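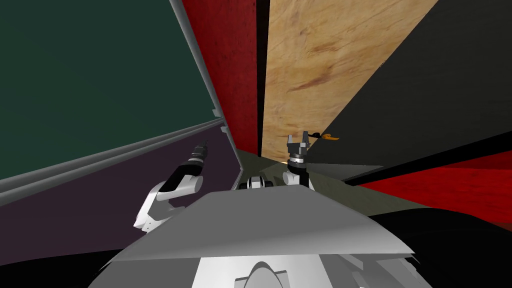
Chapter 7
Learning from a Working Demonstration

7.1 Why this chapter begins with a visit

The earlier chapters dealt with the parts of a handling system one at a time: the joints, the gripper, the sensors, and the program that ties them together. Each was treated as though it could be understood alone. In practice most readers will first meet a complete system at a demonstration or an open day, where all the parts run together and the person at the controls has only a few minutes to explain them.

A demonstration is a poor place to learn theory. It is a good place to learn what to measure. The aim of this chapter is to show how a visitor with a basic knowledge of the subject can come away from such a day with figures and notes that will stand up to later use.

The worked material is taken from an open day at the Dovberg training works, where four stations were open to visitors. Two of these used physical arms. The third, known at Dovberg as the Kurkel station, ran a two-armed robot in simulation. The fourth dealt with safety fencing and is left to Chapter 9. The exercises at the end of the chapter refer to all but the last.

7.2 Terms used in this chapter

Cycle. One complete run of a task, from the start position back to the start position. A cycle in which the object is dropped is still a cycle and must be recorded.

Attempt. One closing of the gripper with the intention of taking hold of an object. A cycle may contain more than one attempt.

Reset. Any action that returns the objects to their starting places. In a physical station the reset is usually done by hand and takes time. In a simulated station it is done by the program, and the time is normally too short to matter.

Reach. The set of points that the gripper can be brought to. Reach is often quoted as a single distance, but a single distance says nothing about the angle at which the gripper arrives.

Shared space. In a two-armed robot, the region that both grippers can enter. Most collisions between arms take place here or on the way into it.

Intervention. Any action by the operator during a cycle that the program did not call for. Pressing stop is an intervention. So is nudging an object back into line.

7.3 Before the demonstration

Some of the most useful questions can be answered before anything moves. On reaching a station, the visitor should find out the following and write it down:

the task, stated as a start condition and an end condition
whether the motion is programmed, operated by hand from a distance, or produced by a trained model
what the operator counts as a success
whether the objects are placed in the same positions each time
who or what performs the reset

The third item is the one most often left out. At Dovberg the two physical stations used different rules. At the Jamden station a cycle was a success if the part was in the tray at the end, however it had got there. At the Quintero station a cycle was a success only if the part had been placed on the first attempt with no intervention. The two success rates were shown side by side on the notice board in the entrance hall, and they could not be compared.

The rule should be copied out in the operator's own words. If it is put into the visitor's words on the day, small changes of meaning creep in and cannot be removed later.

7.4 Watching a cycle

A first-time observer tends to watch the gripper. The gripper moves furthest and does the visible work, but by the time it closes most of what decides the result has already happened. It is better to give each part of the system a cycle of its own.

During the first cycle, watch the object and nothing else. Note when it first moves. If it moves before the gripper closes, the approach is touching it.

During the second, watch the wrist. A wrist that turns late in the approach is often correcting for an arm that started in an awkward posture. The correction may work well enough with the object in one place and fail when it is moved a short way to the side.

During the third, watch the arm that is not working. In a two-armed robot the idle arm must be held somewhere, and the place chosen for it limits what the other arm can do. At the Kurkel station the idle arm was held up and away from the working side. This kept the shared space clear at the cost of a longer path when the arms changed over.

During the fourth, watch the operator. Hands that stay close to the stop button say something about how far the system is trusted by those who know it best.

Only after this should the visitor begin to time and record. Early timings tend to be discarded in any case, as the start and end points have not yet been fixed.

7.5 Physical and simulated stations

A simulated station differs from a physical one in several ways that affect what may be learned from it.

Number of cycles. A physical station produces cycles at the speed of its motors and its operator. Over the open day the Jamden station completed 368 cycles. The Kurkel station completed 737 in the same hours while running at a speed close to real time, and could have run many more with the display turned off. The difference lies almost wholly in the reset.

Viewpoint. In simulation the view may be set anywhere, including positions where no real camera could be mounted. Visitors at the Kurkel station were shown the task from a tilted view placed close to the robot's own body, so that walls and floor met on the slant. Several asked for the view to be levelled. For judging heights a level view is easier to use. A view taken from near the body, however, shows how much of the work is hidden by the robot itself, and this is a matter of some weight if the program is to rely on a camera in the same position.

Contact. The point at which a gripper touches an object is the point at which simulation is least to be trusted. Friction, slight bending of the fingers, and the way a curved object settles between two flat surfaces are all represented by simple rules. These rules may be good enough for planning a path and still be wrong about whether a grip will hold.

Surfaces. Walls and floors in a simulated enclosure are often given strong, varied colours and textures. A panel with wood grain may stand next to one in mottled red. Such surfaces have no effect on the mechanics. They do affect any part of the program that works from pictures, and changing them between cycles is a common way of testing whether that part has learned the object or merely the background behind it.

Failure. When a physical arm strikes something the event is obvious and the station stops. In simulation a finger may pass a short way into a wall without any sign on the display. The visitor should ask whether contacts are logged and, if so, whether the log may be seen.

None of this makes one kind of station better than the other. They answer different questions, and results from one should be marked clearly as such before being set beside results from the other.

7.6 Keeping a record

A usable record can be kept on one ruled page with a column for each of the following: cycle number, start condition, number of attempts, interventions, result under the station's own rule, and remarks. The remarks column should be the widest.

Three points of method need to be stressed.

First, record every cycle in an unbroken run. A page showing ten cycles in a row is worth more than one showing thirty picked out over an afternoon. If attention lapses, draw a line across the page and start a new run.

Second, separate what was seen from what was concluded. "Object turned as fingers closed" is an observation. "Grip too weak" is a conclusion, and there are at least two other explanations for the same event – a poor approach angle and an object placed off centre.

Third, note any change to the station. Operators adjust things during the day, often without saying so. At the Quintero station the closing speed of the gripper was lowered at midday, and records from before and after the change had to be treated as two sets.

7.7 Questions for the operator

Operators at an open day answer the same questions many times over and tend to give short replies. Narrow questions do better than broad ones. "How well does it work?" will bring a general answer. "What happened in the last cycle that failed?" will usually bring a specific one.

Other questions found useful at Dovberg were these:

Which object gives the most trouble?
What was changed most recently?
Which step takes the longest to set up?
What would have to be altered to run the task left-handed?

The last applies only to two-armed robots. It quickly shows whether the program treats the arms as a matched pair or whether each has been set up by hand for its own part.

Exercises

7.1 Using the definitions in Section 7.2, state whether each of the following is an attempt, a reset or an intervention: (i) the gripper closes on empty space; (ii) the operator pauses the arm to answer a visitor; (iii) the program returns an object to its starting place.

7.2 Rewrite the Jamden and Quintero success rules so that a single record sheet would allow both rates to be worked out.

7.3 The Kurkel station completed 737 cycles and the Jamden station 368. Explain why the ratio of these figures says little about the speed of the arms.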